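# Tape, cable and cord: keeping the mending drawer in order
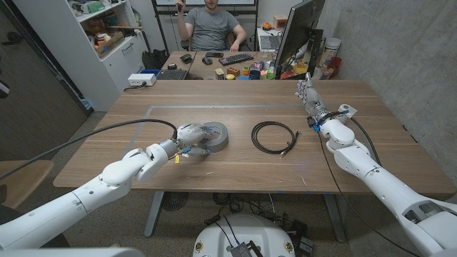
*Duct tape and a coiled cable out on the big table.*

Updated 31 Oct 2025. The older version of this page had the glue section in it, which has moved to its own page.

Most houses have one drawer where the tape, string, spare leads and fuses end up. Ours in Bitemthorpe had got to the point where it wouldn't shut. What follows is what I do with it now, plus the tips readers have sent in about tape and leads.

## Storing tape

Lay rolls flat on their sides. A roll stood on its edge in a warm cupboard will sag over a summer and the layers slide out into a cone. Duct tape and parcel tape are the worst for it. Masking tape doesn't sag so much but it dries out, so I keep mine in a freezer bag with the air pressed out.

Don't keep tape in the shed over winter. Cold adhesive won't grip, and damp gets into paper tapes and ruins them from the edge inwards. If you have to use a cold roll, leave it indoors overnight first.

Fold the loose end under by about a thumb's width every time you finish. A wooden coffee stirrer or a bread bag tag stuck under the end does the same job and is easier to find with gloves on.

If the end has been lost, run a fingernail slowly round the roll in both directions under a lamp. Where the edge has bonded down, a few seconds with a hairdryer on low will lift it. If it tears away in a thin strip, cut straight across the top layer with a craft knife and start from there.

## Which tape for what

- **Duct tape:** split hoses, torn tarpaulins, book boxes, the handle of a bucket. Not for anything near a boiler flue or an oven.
- **Electrical tape:** marking leads and tidying them. It isn't a repair for a damaged mains flex. Replace the flex.
- **Masking tape:** painting, labels, holding a glued joint while it sets.
- **Parcel tape:** boxes only. It leaves a brown mess on everything else.
- **PTFE tape:** threaded plumbing joints. Wind it clockwise as you look at the end of the thread, several turns, pulled tight.

Duct tape outdoors is a stopgap. Sun breaks down the backing and leaves the glue behind, and you'll have a longer job cleaning that off than you had with the hole.

## Getting the glue off

Start with the mildest thing. Warm water and washing-up liquid, left on a cloth for ten minutes, will shift fresh residue from glass and tile. For older stuff use cooking oil, rubbed in and left for half an hour, then wash the oil off with more washing-up liquid.

White spirit works on metal and most glazed surfaces. Try it somewhere hidden first on plastic or paint. Open a window, and put the rags outside to dry flat before they go in the bin.

On bare wood, don't use oil. Rub the residue with a clean pencil eraser, then a very fine abrasive paper along the grain.

## Coiling a lead

Never wind a lead round your hand and elbow. It puts a twist in at every turn and the lead will kink in the same spots until a wire inside gives up.

1. Hold one end in your left hand.
2. Bring up an arm's length of lead and lay it in a loop the size of a side plate, or a dinner plate for thick flex.
3. Roll the lead slightly between finger and thumb as each loop goes on, so it lies flat.
4. For long extension leads, make every second loop go under instead of over.
5. Fasten the coil in one place with a strip of hook-and-loop tape. Elastic bands perish and stick.

Don't force the lead smaller than it wants to go. If it springs open, make the loops bigger.

Extension leads on a reel need unwinding fully before you run a heater or anything else with a big load. A wound reel gets hot.

## Labelling

Wrap a bit of masking tape round the lead near the plug, press the two sides together to make a flag, and write on it in biro. Felt tip smudges. Put down what it belongs to and which room - "lamp, back bedroom" is enough.

Mitiku Lemma wrote from Vallia to say he labels both ends, which I hadn't thought of. It saves following the lead back behind the bookcase to see which plug to pull. He also writes the wattage on the flags for anything with a heating element.

If you've got a lead and can't say what it's for, put it in a bag with the month on it. Mine says March. Anything still in the bag a year later goes to the recycling centre, where there's usually a bin for small electricals and cables.

## The drawer itself

Take everything out and wipe the drawer before you decide where things go. I use cut-down cereal boxes as dividers and replace them when they get tatty. Tape at the front, leads in the middle, fuses and spare plugs in a lidded tub at the back. Scissors live in there too, and a second pair stays in the kitchen so these don't wander.

Keep batteries out of it. Loose ones can short against screws or keys, and they do better in their own box anyway.

String goes in a jam jar with a hole punched in the lid and the end pulled through. File the edges of the hole smooth or it will fray the string.

Next page: glues, and how long they keep once opened.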